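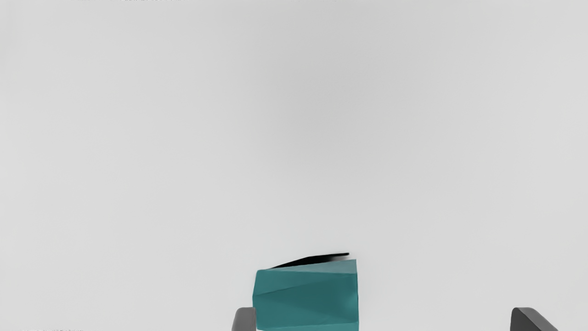 *Fig. 1. Teal block with a gripper finger on either side, simulated.*

**Winter respiratory season: premises inspection, Bresby walk-in vaccination site**
Inspector: Gumaro Ibarra
Inspection period: November, morning session, site open to the public
Key: P = pass, F = fail, A = action needed, N/A = not applicable

### A. Entrance and waiting area

- [x] **A1. One-way route marked from door to check-in.** P. Floor tape lifting at the Barrera Street door. Re-tape before next session.
- [x] **A2. Hand sanitizer at entry and exit.** P. Both dispensers filled and working.
- [ ] **A3. Masks available on request.** A. Adult sizes only. Child sizes are on back order with Tornell.
- [x] **A4. Seating spaced per site plan.** P. Two chairs had been moved next to the radiator. Returned to marks during the visit.
- [ ] **A5. Symptom notice posted in all site languages.** F. Spanish version is last season's and gives the old phone line.

### B. Ventilation

- [ ] **B1. CO2 in waiting area below site action level.** F. Reading of 1073 ppm at 10:40, windows closed, room full. Outdoor reference 400 ppm.
- [x] **B2. CO2 in vaccination bays.** P. Logged on separate sheet.
- [ ] **B3. Portable air cleaners running at specified setting.** A. Nernix unit by bay 2 was on low. Staff report noise complaints. Setting to stay on medium during clinic hours; move the unit to the far wall if noise continues.
- [x] **B4. Filter change dates recorded on units.** P.
- [x] **B5. Room temperature 18 °C or above with windows on vent latch.** P. Measured at 18 °C after the latches were opened. No margin. Recheck in January.
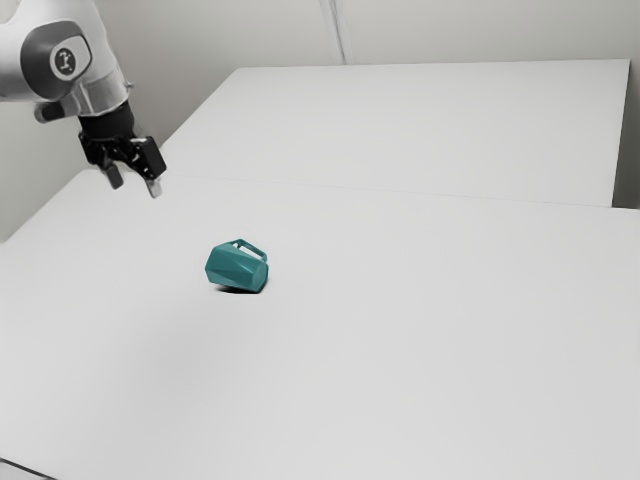 *Fig. 2. Teal mug on its side, gripper above and to the left, simulated.*

### C. Vaccine storage and bays

- [x] **C1. Refrigerator log complete, no gaps.** P. Two entries initialed in pencil. Ink only.
- [x] **C2. Backup data logger in place.** P. Calibration certificate seen.
- [x] **C3. Sharps containers below fill line, lids dated.** P.
- [ ] **C4. Surfaces wiped between patients.** A. Done in every case observed, but the bay 1 sheet is not being signed.
- [ ] **C5. Emergency kit sealed and in date.** F. Seal broken, contents in date. Reseal and record the new tag number.

### D. Follow-up

| Item | Action | Due |
|---|---|---|
| A5 | Replace notice | Before next session |
| B1 | Open latches at setup, repeat reading with room full | Next session |
| C5 | Reseal kit | Same day |
| A3, B3, C4 | Site lead to confirm by email | End of November |

B1 stays open until there are two consecutive passing readings.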